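Section 4: Setting Up Your Shop and Running a Giveaway

This section covers the steps between opening your Urico account and announcing your first giveaway winner. It assumes you have already verified your email address and picked a shop name (see Section 3). If you sell through Zandix as well, finish this section before you link the two accounts. Linking first will copy your Zandix shipping rates over the ones you enter here.

You will need: your shop banner, at least one finished listing, and your return address.

4.1 Add your first listings

1. Sign in and open Shop, then Listings.
2. Select New Listing and choose Handmade, Supplies or Vintage. You can't change this later without deleting the listing.
3. Enter a title. Put the thing itself first (earrings, tote bag, bead mix) and the color or style after it.
4. Upload your photos. The first one becomes the thumbnail.
5. Enter the price and the number in stock. For a one-of-a-kind piece, enter 1 and turn off Auto-Renew.
6. Select Save as Draft.

Note: Drafts are kept for six months. After that they are removed and the photos go with them.
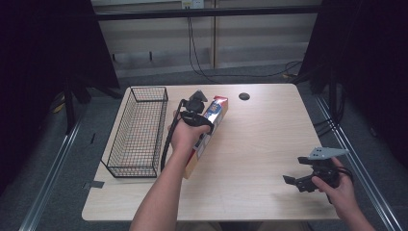 Tabletop with wire mesh basket.

4.2 Set shipping and returns

1. Open Shop, then Shipping.
2. Enter your return address. Buyers see only the city and state until they place an order.
3. Choose Flat Rate or By Weight. By Weight asks for the packed weight of each item, including the box and padding.
4. Set your handling time. Three days is the default, and you can go up to 14.
5. Under Returns, choose a policy. If you leave this blank, the shop uses the standard policy of 14 days from delivery.
6. Go back to your drafts and publish them.

Caution: Changing from Flat Rate to By Weight after you publish will hide any listing that has no weight entered. Fill in the weights first.

If you make jewelry, you may want to set up a separate shipping profile for small flat mailers and another for boxes. Profiles can be applied to many listings at once from the Bulk Edit menu.
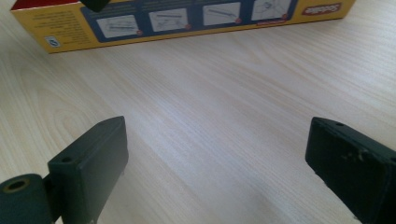
Sinan Yalçınkaya wrote in to say that he set up one profile for everything and regretted it by February, when he had to go back through the whole shop and split the earrings from the framed pieces. His advice is to make the second profile on day one, even if it has nothing in it yet.

To add a profile, select the plus sign next to Default Profile and give it a name you will recognize in a list. Buyers don't see profile names.

4.3 Connect your blog

The Kaplan sidebar widget shows your newest listings on your blog. It works with any blog that accepts pasted code.

1. Open Shop, then Sharing, then Sidebar Widget.
2. Choose how many listings to show. The limit is 6.
3. Pick a background color, or leave it clear to match your blog.
4. Select Copy Code.
5. In your blog's layout page, add a text or code box to the sidebar and paste.
6. Save, then view the blog in a new window. The widget can take an hour to fill in.

Note: If the widget stays blank, check that your shop isn't in Vacation Mode. A paused shop sends nothing to the widget.

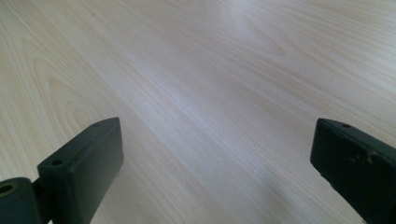
Wood grain, low angle.

4.4 Set up a giveaway

The giveaway tool collects entries from blog comments and from people who follow your shop. It draws a name for you and keeps a list of past winners.

1. Open Sharing, then Giveaways, and select New.
2. Choose the prize from your listings. The item is put on hold and can't be sold while the giveaway is open.
3. Enter the closing date. For a closing date of 6th August, entries are accepted until midnight in your shop's time zone.
4. Choose how people enter: Comment, Follow or Both. With Both, one person can have two entries.
5. Type your rules in the box. Say where you will ship and how long the winner has to reply.
6. Select Publish, then paste the link into your post.

Caution: Once the first entry comes in, you can't change the prize. You can extend the closing date, but only once.

The entry list holds up to 1,558 names. If you expect more than that – a guest post on a large blog can do it – ask Support for a second list before you open.
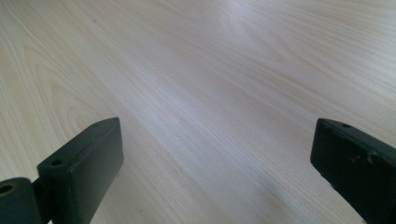

4.5 Draw and announce the winner

1. When the giveaway has closed, open it and select Draw.
2. Check the name against your rules. If the person lives somewhere you don't ship, select Redraw and note the reason.
3. Select Notify. The winner gets a message asking for a mailing address.
4. Wait for the reply before you post the name. Use a first name or shop name unless the winner agrees to more.
5. Print the label. Prize orders show a total of zero, but postage is still charged to your account.
6. Mark the giveaway as Complete. The hold on the listing ends and the stock count goes down by one.

Note: Avix label printers need the small-format setting for prize labels. Turn it on under Printing before step 5.

If the winner doesn't reply in the time you gave, go back to step 1 and draw again. The first name stays in the record, marked No Reply.

For custom orders and gift wrapping, go to Section 5.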